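## Clube de robótica: ponto de situação da pinça

O grupo de manipulação do clube fechou na quarta-feira a segunda ronda de testes com a pinça branca e o cubo verde. O objetivo até maio mantém-se: pegar, transportar e pousar um cubo num alvo marcado, sem intervenção do operador, na prova interna contra as equipas Raron e Fleury. A nossa equipa inscreve-se com o nome Kamdale, igual ao do ano passado.

O trabalho desta ronda incidiu na força de aperto. Na versão anterior do programa, os dedos fechavam até ao limite de corrente do servo, o que aquecia o motor e deslocava o cubo lateralmente no último instante do fecho. A versão atual fecha em duas fases: aproximação rápida até ao contacto e aperto lento até 30 por cento do binário disponível. O contacto é detetado pela subida da corrente, lida a cada 5 milissegundos e filtrada por média móvel. Não há sensor dedicado nos dedos.

A câmara continua a servir para localizar o cubo antes da aproximação. A segmentação é feita por cor, em espaço HSV, com limiares ajustados à mão para o verde. Depois do fecho, o mesmo limiar verifica se o cubo permanece entre os dedos; se a área verde descer abaixo do valor de referência, o programa interrompe o transporte e regista a falha.

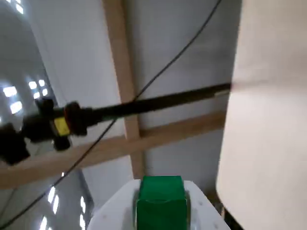
Porque se usa a cor para localizar a peça, se a prova permite marcadores impressos? O marcador exige uma face visível e bem focada, e perde-se quando os dedos a tapam, ao passo que a área de cor continua a ser medida com parte da peça encoberta.

A desvantagem é conhecida: os limiares dependem da iluminação. Com a luz da tarde, a saturação medida baixa e a máscara fica com buracos. Jytte Thygesen, responsável pelo módulo de visão, acrescentou uma rotina de calibração que corre no arranque e ajusta o limiar inferior de saturação a partir de uma peça de referência. A rotina ainda não trata reflexos fortes. Fica em aberto se vale a pena fixar a exposição da câmara; o parecer dela é favorável, o grupo de controlo prefere testar primeiro com exposição automática.

O registo de dados passou também para o formato novo. Cada ensaio grava as posições das juntas, a corrente da pinça e as imagens, com um relógio comum. O ficheiro antigo usava relógios separados e obrigava a alinhar as séries à mão. Os scripts de conversão estão no repositório Ganar, pasta `ferramentas`, com um ficheiro de instruções curto.

### Trabalho pendente

- Limitar a velocidade do pulso a 50 por cento durante o transporte e repetir os ensaios.
- Rever a folga dos cabos junto às juntas antes de alargar a área de trabalho.
- Substituir o valor fixo de abertura dos dedos por um parâmetro no ficheiro de configuração.
- Gravar uma sequência de referência com 1.000 imagens para avaliar a calibração de cor.

A próxima sessão é na quarta-feira, às 18h00, na sala habitual. Quem quiser ensaiar código próprio deve submetê-lo ao repositório até à véspera, com o simulador a correr sem erros. O acesso ao robô faz-se por ordem de submissão.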